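Trorstead repair evenings move to the telephone

23/04/2020

The repair evenings at the Grundon Road hall in Trorstead will continue this spring by telephone, the organisers have said. The hall has been closed since last month and it is not known when it can open again.

People who have a broken lamp, a torn coat or a radio that does not speak any more can now ring on two evenings a week and talk to one of the 12 menders. Each call can last up to 30 minutes. The service is free, as the evenings in the hall always were, but callers are asked to book a time before noon on the same day.

Tharindu Cassim, who started the evenings with two neighbours, told us that the first week was better than he had feared. Almost 30 people rang. Most of them wanted help with sewing machines, and he thinks the reason is simple: many families have taken the old machine out of the cupboard this month and found that it does not run well.

"On the telephone I must ask many questions," said Mr Cassim. "What colour is the wire, does it smell, when did you use it last. In the hall I would only look. But people are patient, and they have learned the names of the parts very quickly."

Electrical work is limited for the moment. The menders will not guide anybody through opening a thing that is connected to the mains, and microwave ovens and televisions are refused completely. Such items can wait on the list until the hall is open. Clothes, bags, toys, clocks and bicycles are all welcome.

The Yeoman hardware shop in the High Street, which remains open in the mornings, has agreed to keep small packets of the most wanted parts behind the counter. There are three kinds at present: needles and thread, bicycle patches, and fuses with screws. They can be paid for by card at the door.

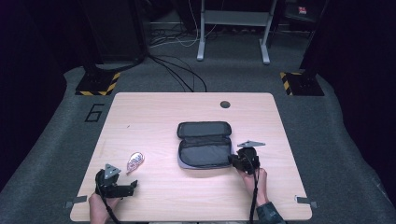 Zips are the second most frequent subject of the calls, after sewing machines. Mr Cassim advises to try the easy things before any sewing: brush the teeth with an old toothbrush, rub them with a candle, and move the slider slowly in both directions. A zip which runs around the rim of a case, as on the dark grey pouch lying open on the table, should be treated with the lid folded back so that the whole length can be reached. If the slider is worn, it may be pressed a little with pliers, very gently, one side after the other. A zip with missing teeth should be replaced.

The group also hopes to begin a printed sheet with the most common repairs, under the name Dadaveo, for those who do not like to use the telephone. The first sheet will be about hems and buttons. Copies will be left at the Yeoman shop and can be posted to people who cannot go out.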